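서부극을 늦게 배운 사람의 변명

서부 소설을 좋아한다고 하면 사람들은 대개 한 번 더 묻는다. 그걸 아직도 읽는 사람이 있느냐고. 나는 그럴 때마다 조금 웃고, 커피를 한 모금 마시고, 있다고, 꽤 많다고, 그중 하나가 지금 당신 앞에 앉아 있다고 대답한다. 그러고 나면 이야기가 길어진다. 미리 양해를 구하자면 이 글도 길어질 것 같다.

처음 읽은 것은 이모부 책장에 꽂혀 있던 문고본이었다. 표지에는 말 탄 사내가 있었고 제목은 이제 기억나지 않는다. 이모부는 책을 빌려주면서 뒷부분 몇 장이 없다고 하셨는데, 나는 그 말을 대수롭지 않게 듣고 방학 내내 그 책을 끼고 살다가 마지막 대결 직전에서 이야기가 끊기는 바람에 며칠을 앓았다. 보안관이 죽었는지 살았는지 나는 지금도 모른다. 어쩌면 그때부터 결말보다 결말 직전의 길고 지루한 저녁을 더 좋아하게 되었는지도 모르겠다. 말에게 물을 먹이고, 콩을 데우고, 별로 할 말도 없는 두 사람이 불 앞에 앉아 있는 그런 저녁 말이다.

올여름에 연작 소설 하나를 붙들고 지냈다. Mercy Langat이라는 작가의 『Clurham 연대기』인데, 모두 4권이고 쪽수를 합치면 1611쪽이다. 무대는 Clurham이라는 가상의 광산 마을이고, 주인공은 총잡이가 아니라 마을에 하나뿐인 여관의 장부를 맡은 과부다. 첫 권에서는 총이 딱 한 번 발사되는데 그나마 헛간 문을 맞힌다. 나는 이 대목에서 책을 내려놓고 한참을 웃었다. 서부극을 읽으려고 산 독자에게 이렇게 능청스러울 수가 있나!

그런데 이 연작을 두고 읽는 모임에서 말이 많았다. 너무 느리다는 것이다. 2권의 절반이 겨울을 나는 이야기이고, 악당이라고 할 만한 Trakow 형제는 3권이 되어서야 마을에 들어온다. 어떤 분은 장르를 잘못 붙인 책이라고까지 하셨다. 서부 소설이라면 모름지기 먼지가 나고 총성이 울려야 하지 않느냐고. 그 말씀도 이해는 한다. 나도 먼지와 총성을 좋아한다. 정오의 큰길에 두 사람이 마주 서고 이발소 주인이 덧문을 닫는 장면이라면 백 번을 읽어도 질리지 않을 자신이 있다.

다만 나는 총성이 제값을 하려면 그 앞에 조용한 시간이 충분히 있어야 한다고 믿는 쪽이다. 모르는 사람끼리 쏘고 쓰러지는 장면은 아무리 잘 써도 소란일 뿐이다. 여관 계단의 어느 칸이 삐걱거리는지, 외상값을 제일 늦게 갚는 사람이 누구인지, 목사의 말이 왜 왼쪽으로만 도는지를 알고 난 뒤라야 그 거리에 총알이 날아드는 일이 무서워진다. Langat은 그 사정을 아는 작가다. 3권에서 형제 중 동생이 여관 문을 밀고 들어올 때, 계단 세 번째 칸에서 소리가 나고, 나는 지하철에서 내릴 역을 지나쳤다.

악당 이야기를 조금 더 하고 싶다. 요즘 나오는 서부 소설은 악당에게 너무 친절하다는 불평을 종종 듣는다. 어린 시절이 불우했고, 전쟁에서 누구를 잃었고, 그래서 그럴 수밖에 없었다는 식의 설명이 지나치다는 것이다. 나도 절반쯤은 동의한다. 설명이 길면 악당이 작아진다. 그런데 Trakow 형제에게는 설명이 거의 없고 습관만 있다. 형은 밥을 먹기 전에 꼭 모자를 벗어 무릎에 올려놓고, 동생은 남의 집 시계를 보면 태엽을 감아 준다. 그 습관 때문에 나는 그들이 조금 좋았고, 좋아서 더 두려웠다.

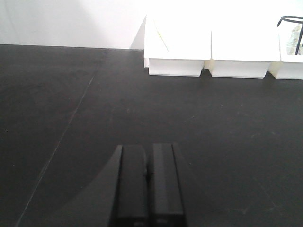
물론 흠도 있다. 4권은 아무래도 서두른 티가 난다. 은행가 Zürcher가 갑자기 마음을 고쳐먹는 대목은 몇 번을 다시 읽어도 납득이 되지 않는다. 앞의 세 권 내내 이자 한 푼을 깎아 주지 않던 사람이 장례식 한 번에 땅문서를 돌려준다니, 그렇게 쉬운 사람이었으면 진작 돌려주지 그랬나 싶다. 강물이 넘치는 장면도 훌륭하기는 한데, 홍수가 해결해 준 일이 너무 많다. 자연재해에 뒷정리를 맡기는 것은 이 장르의 오랜 버릇이고, 이 작가라면 그러지 않을 줄 알았기에 더 서운했다.

번역 이야기도 빼놓을 수 없다. 내가 읽은 것은 Wumier 출판사의 판본인데, 사투리를 어느 지방 말로 옮길 것인가 하는 오래된 문제를 꽤 슬기롭게 피해 갔다. 특정 지방의 말씨를 빌려 오지 않고 문장의 길이와 쉬는 자리로 인물을 갈라놓았다. 광부들은 짧게 끊고, 과부는 길게 돌려 말하고, 목사는 끝맺지 못한다. 소리 내어 읽어 보시면 금방 아실 것이다. 옮긴이 후기가 두 쪽밖에 안 되는 것이 아쉬울 정도다.

두께 때문에 망설이는 분께는 2권부터 펼쳐 보시라고 권하고 싶다. 순서를 어기라는 말이냐고 하시겠지만, 겨울 이야기는 그것만 떼어 읽어도 좋고, 마음에 들면 1권으로 돌아가면 된다. 나는 이모부의 책을 끝이 없는 채로 읽었으니 시작이 없는 채로 읽는 것쯤은 괜찮다고 생각한다. 그리고 혹시 오래된 문고본 중에 보안관이 강 건너 방앗간에서 누군가를 기다리는 이야기를 아시는 분이 있다면, 마지막 몇 장의 내용을 댓글로 좀 알려 주시기 바란다. 표지에는 말 탄 사내가 있고, 말은 아마 밤색이었다.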